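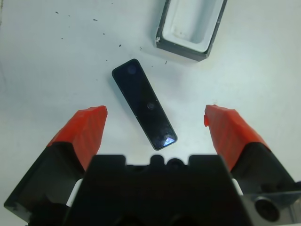

Old electronics collection moves to Lachance Road

August 25, 2026

The electronics drop-off that used to run out of the Felitz Street parking lot has a new home. Starting next month it will be at the Nenemside transfer station on Lachance Road, in the long building to the left of the scale house. The Felitz Street site is closed and the bins have been removed. Please don't leave anything there. Two televisions and a box of cordless phones were left against the fence last week, and the street crew had to make a separate trip for them.

The move was approved in April, when the town renewed its hauling contract. The parking lot had no roof, so the collection shut down whenever it rained, and people who had loaded up a car found out when they got to the gate. The new building is covered and has a paved drive that goes in one end and out the other. You can stay in your car until you reach the unloading table.

What you can bring

Phones of any age, remote controls, calculators, cameras, music players, keyboards, mice, modems, routers, game controllers, printers, laptops, desktop computers, tablets and flat screens. Cords and chargers are accepted too, and they go in their own barrel. Tie them or bag them if you can. Loose cords take a long time to pull apart.

Small appliances such as toasters and hair dryers are accepted for the first time. Microwaves are not. Those still go to the scrap metal pile on the other side of the station, along with anything that has a compressor in it.

Old tube televisions and tube monitors are accepted with a fee, paid by check or card at the scale house before you unload. There is a limit of 2 per household per visit. Everything else on the list is free to residents with a current transfer station sticker. If you don't have a sticker, the clerk's office can issue one while you wait. Bring a utility bill or your vehicle registration.

Batteries

Please take the batteries out before you come. This applies to remotes, flashlights, toys and anything else with a door on the back. Plain alkaline batteries can go in your household trash. Rechargeable batteries can't, and they can't go in the electronics bins either. Hand them to the attendant, who has a separate container for them.

If the battery is sealed inside, as it is in most newer phones and tablets, leave it alone and hand over the whole device. Don't try to pry it open. If a phone or laptop has swollen or the case has started to split, tell the attendant before you take it out of the car.

A piece of clear tape over the ends of a loose rechargeable battery is enough to keep it from shorting out on the way over. The station has tape if you forget.

Clearing your information

The town doesn't wipe devices and neither does the hauler's driver. Sign out of your accounts and do a factory reset at home while the device still turns on. On a phone, take out the SIM card and any memory card. On a computer, the reset option is usually under settings, and it can take a couple of hours on an older machine, so start it the night before.

For devices that no longer turn on, the library will help you remove a hard drive if you bring the computer to the reference desk during regular hours. Call first. Florence Gagnon handles these requests and keeps the tools in her office. She asks that people copy off any photos they want beforehand, as she can't recover files from a dead drive.

Where it goes

Once a month the load is picked up and taken to the Wultemine plant, where it is weighed, sorted by type and taken apart. Circuit boards go one way, plastic housings another, and the screens are handled in a separate room. The plant sends the town a sheet after each pickup showing the weight in each group.

Last year 469 households used the Felitz Street drop-off, up from 278 the year before. Most of the increase came in the spring, after the notice went out with the water bills. Phones and remotes are the most common items by number, though they hardly show in the total weight. Printers make up the biggest share of that.

Several people have asked whether working items can be set aside for someone who wants them. The answer for now is no. Once something is on the unloading table it belongs to the hauler under the contract, and the attendant can't give it back or let anyone look through the bins. If you have a working printer or monitor, try the swap shelf at the library first. The shelf takes one item per person at a time and is cleared at the end of each month.

Help with pickup

Residents who can't get to the station may ask for a home pickup. There are 93 slots for the coming year – fewer than we would like – and they are given out in the order that requests come in. Call the public works office and leave your name, street address and a short list of what you have. Items need to be on the ground floor or the porch. The crew can't go into basements or attics.

Hours and parking

The building is open during regular transfer station hours, with the last car let in half an hour before closing. Mornings are busy in the fall because of leaf drop-off, and the line for leaves forms on the right. Stay to the left for electronics. Trailers are fine, but please tell the attendant at the gate so there is room to turn.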